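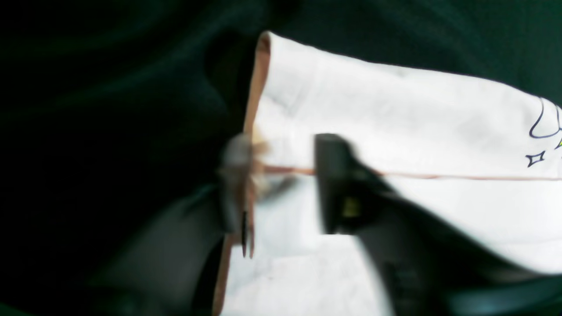

4.2 What the players do between points

I went into this part of the study thinking I'd be writing mostly about serve routines, and I came out of it with pages and pages on towels. Club tennis players fuss over their bits of cloth far more than I'd expected. We coded 2469 gaps between points at the Villanueva indoor courts, and in 570 of them the player went to the back fence or the chair and touched a towel, whether or not they'd done any running. I've come to think of the chair as a kind of small territory (Sigrún Hafþórsson, who coded with me, calls it "the nest"), and how things are laid out there matters to people. Something pale set down on something dark, as with the white folded sheet lying across the dark green fabric in Figure 3, is easy to find with a quick glance, and several players told me they like exactly that: one thing they can spot straight away when their head is full of the last double fault!

Figure 3. White folded sheet with a tan-brown edge strip, on dark green fabric.

Now, the obvious question is whether any of this helps. My answer is a fairly soft "maybe". We had 16 players in the main group, all from the Praltska evening league, and each played two practice sets with their usual habits and two where we asked them to stay on the baseline between points. Most of them hated the second version. One chap lost his temper with me at 4-1 down and went to the fence anyway, so his last set is left out of the timing results, though I've kept his interview because it was one of the best we got.

The timings themselves were a bit of a letdown. Players who walked to the fence took longer before serving, as you'd guess, but their first serves went in about as often as before. What did change was how they talked about errors afterwards. With the walk, they tended to mention a missed shot once and move on. Without it they kept coming back to the same shot, sometimes three games later. Vaughn Delacroix had warned me about this when we ran the pilot in May (he'd seen something similar with junior squash players) and I'm afraid I didn't take much notice until I was typing up the transcripts.

I should say something about the clock too. The league lets its umpires use their own judgement, and our 21 filmed sets had three different umpires, one of them much stricter than the other two. I've compared players only within sets called by the same person, which shrinks the sample but seems fairer. The full breakdown by umpire is in Table 5, and the questions we used in the interviews are in the appendix.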